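Wellier dual-arm service kit, long-term review
Reviewed by Austra Kütt
10 Jun 2023

Verdict: competent at overhead fastening, slow at everything else, and not yet a substitute for a person with a stepladder. 3 out of 5.

The Wellier is sold to small workshops and strata maintenance firms as a two-handed machine for the jobs people put off: changing filters, taking down covers, wiping shelves, folding cloths, sorting hardware into bins. Ours has been on loan from the distributor, Lovden, since January. In that period it logged 208 task attempts across household and shop-floor work. All were run at the default speed, with the factory grip profiles, and with one operator within reach of the stop button.

Set-up

Allow a full day. The base has to sit level, and the cable runs need more thought than the manual suggests. We rerouted ours twice before the arms could reach full height without dragging a lead across the bench. Calibration of both wrists takes 15 minutes and has to be repeated after any change of tool. The software would benefit from a saved-tool list, which competing units from Cronin already have.

Household chores

Cloth handling is the weak area. Tea towels were folded to an acceptable standard provided they started flat. From a heap, the machine spent most of its time looking for a corner and often picked up two items as one. Fitted sheets were abandoned after the first session.

Dish loading was better than expected with plates and poor with anything that had a handle. Mugs went into the rack at odd angles, and cutlery was dropped often enough that we moved to plastic. Wiping a benchtop was reliable, although it does not recognise a dried-on mark as different from a clean patch and gives both the same two passes. Vacuuming is outside its scope, and a cheap robot vacuum does the job without supervision.

Sorting and bench work

Sorting bolts by length was accurate and very slow. A first-year apprentice would clear the same tray during smoko and still have time for a coffee. Where the machine does earn its floor space is in repetitive holding: it will keep a bracket square against a jig for as long as required, without drift. Venley clamps do this as well for a fraction of the cost, but they do not let go on command.

Parts presented in a fixed tray were picked cleanly. Parts tipped loose on the bench were not. This is the practical limit of the current generation – it copes with a job that has been laid out for it, and it struggles with the ordinary mess that makes up most of a working day.

Overhead work

Ceiling panels, light covers and vent grilles are hard on the neck and shoulders, and they account for a fair share of the call-outs in any maintenance book. We gave this category the most attention. The usual arrangement is to run the tool in one hand and keep the other open near the panel, ready to take the weight once the fixings are out.

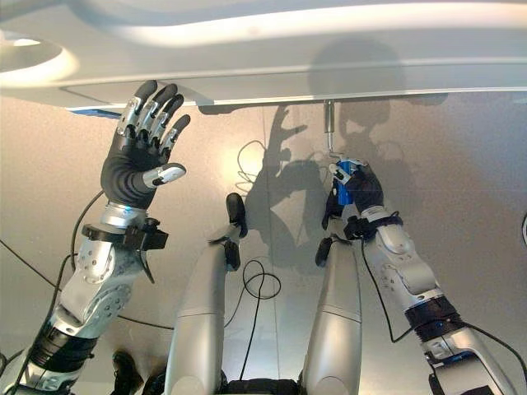

Overhead panel test: blue hand tool in the right hand, left hand open with the palm towards the panel.

Fastener engagement was good. The machine finds a recessed head by touch after a short search, and wrist torque is sufficient for common machine screws. It did not cam out on any fixing in sound condition. Painted-over heads were another matter, and it will keep turning on a stripped one until the torque limit trips.

Removal of a single panel took up to 24 minutes, including regrips. A tradesperson does it in a small fraction of that. Refitting is slower again: the free hand supports the panel well enough, but lining up the first hole usually needed a nudge from the operator. Dropped screws were not recovered.

Reliability and noise

One wrist sensor fault, cleared by a restart. Finger pads show light wear at the tips. Noise is low enough for conversation at the same bench, and the cooling fan is louder than the joints.

Who should buy it

A workshop with a steady run of identical overhead panels could justify a lease, particularly if staff have shoulder injuries. For general household use, it cannot be recommended at this stage. The next firmware is due to include faster regripping, and we will rerun the panel tests when it arrives.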